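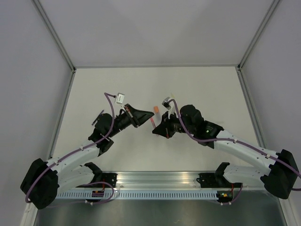 Kellia is a small evening school for handwriting and letter writing. We teach adults who want to write by hand again, and adults who never learned to do it comfortably in the first place. Classes are kept small, and most of the people who come to us have jobs, children or both. All anyone needs for the first lesson is a clear, pale surface and a little group of pens or something like them in the middle, much as in the photo at the top of this page. Paper is supplied. If you already own a fountain pen, bring it, but please don't buy one for the course.

Search this site
Enter keywords
Go

About Kellia
April 2021
By the Kellia office

The school began as a lunchtime class in a room over a print shop. It was a two-term course then, and people kept asking what came next, so we wrote a second course and later a third. Those are still the three we teach. The first is called Mindent and covers posture, grip, letter shapes and spacing. The second is called Over and is for people who can write neatly but slowly. The last is letter writing, where we work on what to say as much as how it looks on the page.

We don't teach calligraphy. There are good calligraphy schools and we are happy to point you to one. Our students mostly want to fill in a form without printing it in capitals, keep a notebook they can read a year later, or write a note to a relative. Some come after an injury to the hand. We are not therapists and can't replace one, but we will work alongside the exercises you have been given.

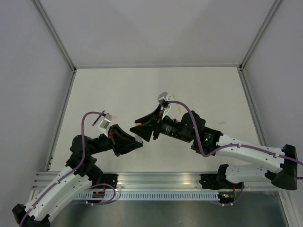
Left-handed students are taught in the same room as everyone else. The paper is turned the other way and the pen is held a little farther back from the tip, and after a few weeks the smudging usually stops. We used to run a separate left-handed group and dropped it when the students told us they would prefer to be with the others.

Courses start in January and again after the summer. Each class lasts 2 hours with a short break. Homework is one page a day. It can be anything, including a shopping list, as long as it is written at normal speed and dated at the top. Teachers look at the pages at the start of each class and mark one thing to work on for the next.

Our copybooks are printed for us by Ó Ceallaigh, a family firm that also binds our student notebooks. The ruled lines are pale gray and wider than usual in the Mindent book. Spare copies can be bought at the front desk.

To ask about a place, write to us. A letter is fine and so is an email. Letters get a handwritten answer.

Comments

penpal_in_ohio
Did the Mindent course last winter. My checks are readable now. The page a day was hard to keep up but worth it.

R.
Do you take teenagers? My son is fifteen and his teachers can't read his essays.

Kellia office
We take students from sixteen. Have him write to us next year.

slowhand
Is the Over book sold separately? I can't make it to evening classes.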